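Belegte Brote zum Spielen!

Ich bin so verliebt in unser neues Spielessen von Smadi! Käse, Schinken, Tomate, Salat, Brot – alles lässt sich stapeln, und das grüne Tuch liegt jetzt dauernd auf dem Tisch. Für 2 Euro habe ich noch eine durchsichtige Schale mit Rillen mitgenommen (die liebe ich fast noch mehr). Zum Aufbauen brauche ich keine 60 Sekunden!
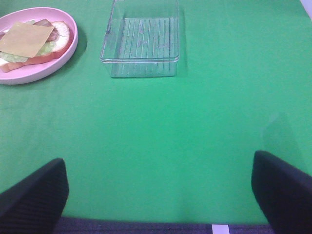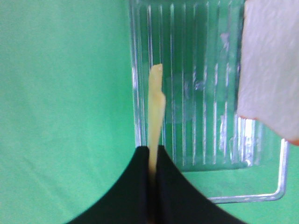

Fundatora, im Dezember

Als Nächstes wünsche ich mir Gurken. Und vielleicht ein Spiegelei!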